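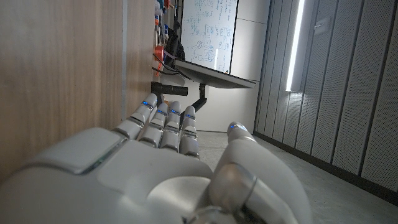 Figure 8.1 Shelving behind a tall wooden panel in a narrow space.

Chapter 8
Shelving and Storage in Narrow Rooms
Gobnait Hegarty

Chapter Contents
Reading a storage space
Clear floor and reach
Sorting before shelving
Labels and the shelf list
The Katcombe stockroom

Key Terms
clear floor, dead corner, end panel, reach zone, shelf list, sorting pass

Most homes and small workplaces have at least one room that was never planned for storage and has come to be used for it. It may be a passage, the space beside a cabinet, or the far end of a utility room. Such spaces are often long and narrow, and shelving is added to them a little at a time. The earlier chapters dealt with rooms in which the furniture could be moved freely. The present chapter deals with rooms in which it cannot.

A cluttered shelf is usually the first thing a visitor notices, and students tend to begin there. The better starting point is the floor. The width of clear floor decides how far a person can bend, turn, or set down a box, and so it decides which shelves can be used at all. A low shelf in a tight aisle may be within arm's length and still be of little use to someone who has no room to kneel.

The second point to study is the end panel. A tall panel, such as the side of a cabinet or a partition, hides part of the shelving from anyone standing at the entrance. Items placed behind it are easily forgotten. In this book the hidden area is called a dead corner. It is suited to things that are needed once or twice a year, provided that they are entered on the shelf list.

The sorting pass, introduced in Chapter 2, is used again here with one change. In a narrow room there is seldom space to lay out the full contents, and the work must be done one shelf at a time. Each shelf is cleared, wiped, sorted, and refilled before the next is touched. Students should expect the first shelf to take the longest.

The chapter closes with a case study. The stockroom of the Katcombe store held over 4,000 small items when its staff began a new shelf list in September. Of these, 465 had no label of any kind. The case follows the work from the first floor plan to the final list, including a layout that was tried and later dropped.

Before You Read
Choose a narrow storage space that you use often. Draw its floor plan, mark the clear floor, and shade any part that cannot be seen from the entrance. Keep the drawing for the exercises at the end of the chapter.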